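Plodero is looking for **20 participants** for a workplace study in August. We want to hear from people who clear, wash, sort or serve in canteens, hotels, hospitals and office kitchens. If you did this work before and now do something else, you are also welcome.

## What the study is about

Trastoria, the company which runs the canteen and the coffee counters in our building, is planning to bring in an automatic clearing arm. The arm will work at a counter. It will pick up cups, bottles and small things that guests leave behind, and put each thing in its right place. At present this is done by hand by the counter staff, between serving and washing.

The project has the name Diner. It has two parts. In the first part, our technical group prepares the tasks in simulation, on a computer-made counter, so that mistakes cost no crockery. In the second part, which is the part we are recruiting for, we ask people who know the work what the arm should do, what it should leave alone, and what will be different in their day when it is there.

We ask this early because of our experience with the dishwashing line in Nyamweya two years ago. The line was good, but the staff saw it for the first time on the morning it was switched on. The breaks were moved, two people lost their early shift and with it the shift payment, and the person who always knew where the lost keys were kept was now standing at a belt in another room. It took many months to repair what could have been discussed in one afternoon.
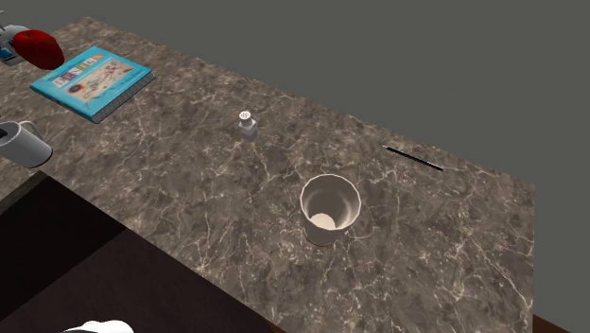 A counter is also a place where people forget their belongings. Somebody who has cleared tables for years knows without thinking that a book or a pen should stay where it is, or go to the lost property drawer, and that a mug may belong to a colleague who is coming back for it. We would like to collect this knowledge in your own words. You will not be asked to write any rules for a machine. You only explain to us how you decide.

## What you will do

- Take part in one group discussion with other counter and kitchen workers.
- Look at simulated clearing tasks on a screen, and tell us for each one what you would do first and what you would not touch.
- Have a private talk with Ngozi Garba about your working day: the pace, the breaks, the guests, the tasks you like and the ones you would gladly give away.

The group discussion starts at 15:00, after the lunch service, and the private talk is arranged at a time that suits you. There is coffee and something to eat. You do not need to prepare anything.

## Who can apply

You should be 18 or older and have at least 12 months of paid work in clearing, washing or serving. You do not need any knowledge of computers. The discussions are held in English, but simple English is fully enough, and you can bring a person who helps you with the language. Please tell us beforehand if you need a chair with a high back, a place near the door or any other arrangement.

We keep 15 of the places for people who work at a counter now. The other places are for former workers and for shift leaders. Shift leaders have their own group, so that everybody can speak freely.

## Payment and privacy

You will be paid for your time at your usual hourly rate, and travel costs are returned against the ticket. Trastoria employees take part during paid working hours, and their shift leader only learns that they are absent, not what they have said. We write notes without names. You may stop at any moment, and you will still receive the full payment.

It is right to say also what we cannot promise. We do not decide about staffing at Trastoria. They have agreed in writing to read our report before the arm is ordered, and to answer each recommendation in it. The report will be sent to all participants on the same day as to the management.

## How to apply

Leave a short message for Dennis Biwott at the Plodero reception desk, or ask there for the paper form. Please write where you work or have worked, which hours are possible for you, and how we can reach you. Dennis will call back everybody, also those for whom we have no place this time.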